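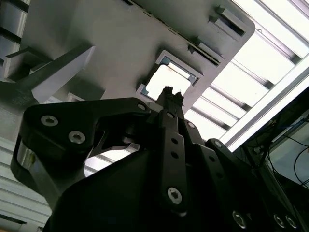 ¿Cada cuánto conviene vaciar y limpiar las baldas de plástico del trastero? Con dos veces al año basta, una en primavera y otra al acabar el verano, y si guardas pintura o productos de limpieza, mejor cada 4 meses.

Yo voy con retraso, lo confieso. Me tocaba en abril y me he puesto ahora, en pleno agosto, con el ventilador a tope y la radio puesta. La parte de arriba se apaña en un momento, un trapo húmedo con una gota de jabón y listo, pero lo que me tiene entretenida este verano es la cara de abajo. ¡La de polvo que cabe entre nervio y nervio! El plástico moldeado por debajo suele ser todo costillas, bloques y huecos, y el trapo ahí pasa de largo. Yo uso un pincel plano de los de repostería (uno viejo, ya jubilado de la cocina) y después la boquilla estrecha del aspirador.

Mei-kuen Sin me escribió el mes pasado para contarme que ella desmonta las suyas y las mete en la bañera con agua templada. Lo probé con la estantería Grandach del pasillo, que mide 70 cm de ancho y cabe justita, y quedó estupenda, aunque luego hay que dejarla secar boca abajo toda la tarde porque los huecos retienen agua y gotean cuando menos te lo esperas. Con la Arnel, que es más larga, ni lo intenté: 100 cm de balda no entran en mi bañera de ninguna manera.

Un aviso para las que tienen encajes cuadrados: mirad dentro con una linterna antes de volver a montar. A mí se me había quedado un trocito de cinta de embalar y estuve un buen rato empujando la pata sin entender nada.

Si tenéis otro truco para los rincones, contestad a este correo y lo pongo en el próximo número.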